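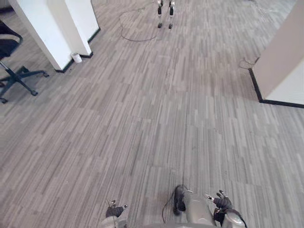 Plank-pattern carpet, three greys, with the white pillar on the left

Plank carpet tiles: do the strips have to line up, and how to cut round a square pillar?

Posted by flooring_newbie_k, December 18, 2019
Category: Floors and coverings

We took over an office unit in October. The floor is carpeted in a striped plank pattern, light grey, medium grey and charcoal, all the strips running the same way down the length of the room. According to the handover sheet the product is Prova and the adhesive is Clesura tackifier. I have 7 spare pieces in a cupboard.

I need to replace a few worn pieces near the door and recut one next to the white rectangular pillar, where the previous fitter left a gap of 2 mm on one side. Two points I can't settle from the sheet:

1. The strips are of different lengths and shades. Is there a repeat I should be matching, or can any spare go anywhere?
2. What is the correct way of cutting to an outside corner on a pillar?

The subfloor is concrete and seems sound.

Tackline
Accepted reply, 14 votes

There is normally no repeat to match in this type of layout. The fitter mixes pieces from several boxes so that the shades scatter. What does matter is pile direction. Look for the arrow on the backing and keep it pointing the same way as the neighbouring pieces. A piece turned end for end will look darker or lighter from one side of the room even if the colour is identical.

Your spares may also be from a different dye batch. Check the batch number on the backing if it is legible. If it differs, lift sound pieces from under a cabinet, use those at the door, and put the spares under the cabinet.

For the pillar:

- Lift the old piece and scrape off any lumps of adhesive.
- Make a card template of the space, including the corner. Push the card hard against both faces, as pillars are seldom square.
- Transfer to the back of the new piece. Remember to flip the template, or the cut will be a mirror image.
- Cut from the back with a new blade and a steel rule. Two passes, light then full depth.
- Cut 1 mm full and ease it in. Do not force it, or the joint opposite will lift.

Tackifier should stay releasable. If the old film is still sticky when clean, there is no need to add more. If you do add more, let it go clear before laying.

corvid_88
3 votes

Agree on pile direction. I would not bother recutting for 2 mm. Vacuum the gap and run a thin bead of grey acrylic caulk along the pillar. We did this in a room with 3,000 pieces of Khunthong plank and it has held up. It does collect dust, so wipe it now and then.

Flatpack Ned
0 votes

just use double sided tape, Flirkov do a 100 mm wide one. stuck mine down in an afternoon

Comment from Tackline: Tape will hold, but check that it is rated for the backing. Some tapes leave a residue that stops the tackifier bonding later. I would keep it away from the door, where chair castors and foot traffic will shift the edges.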